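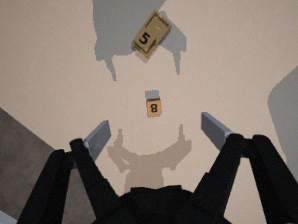 Budgeting for our first robot arm: what am I forgetting?

Posted May 21, 2021 by Imani Barasa

Search this site Go

Hello everybody, and thank you in advance for reading, because I know I go on a bit! I run the hands-on room at a small learning center, and we have been given permission to buy one arm with a two-finger gripper. The job is simple on paper: pick up numbered wooden blocks from a table and put them where the children ask for them. I've been trying it all out in simulation first, and that has been a joy, but now I have to turn it into a shopping list and I'm nervous.

The quote from Bestard is $4000 for the arm, and the gripper from Fastton is another $600. Is that really the whole bill? And how do I choose a gripper when my blocks aren't all the same size? In the simulator I also have a big gray block on the table, much bulkier than the numbered ones.

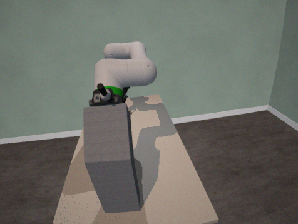
I'd like to keep something that size in the plan if I can, even if the arm only ever has to work next to it. My order has to go in before December, so there's time to change my mind, but I'd love to get it right the first time.

Stella Waweru

Oh, I remember this stage so well! The short version is no, the arm and gripper are never the whole bill. When we bought ours from Sibiya we had to go back for more money 4 times, and it was always for little dull things: the mounting plate, a longer cable, spare finger pads, a table heavy enough not to wobble. Please put a line in for the table. Ours was a nice light folding one and the arm shook it like a washing machine.

About the gripper, measure your widest block across the side you'd really grab, then look for the full opening on the spec sheet and leave yourself some room on both sides. Don't go by the outside width of the gripper, as I did. And remember that a block sitting at an angle needs the wrist to turn to match it, so ask Bestard how far theirs turns. For the big gray one, check the weight limit too, and subtract the gripper's own weight from it before you get excited.

One more thing, ask about delivery. We waited 7 weeks.

sorora_fan

just get the Sorora kit, it comes with the gripper. not sure about the big block though

Last updated by the page editor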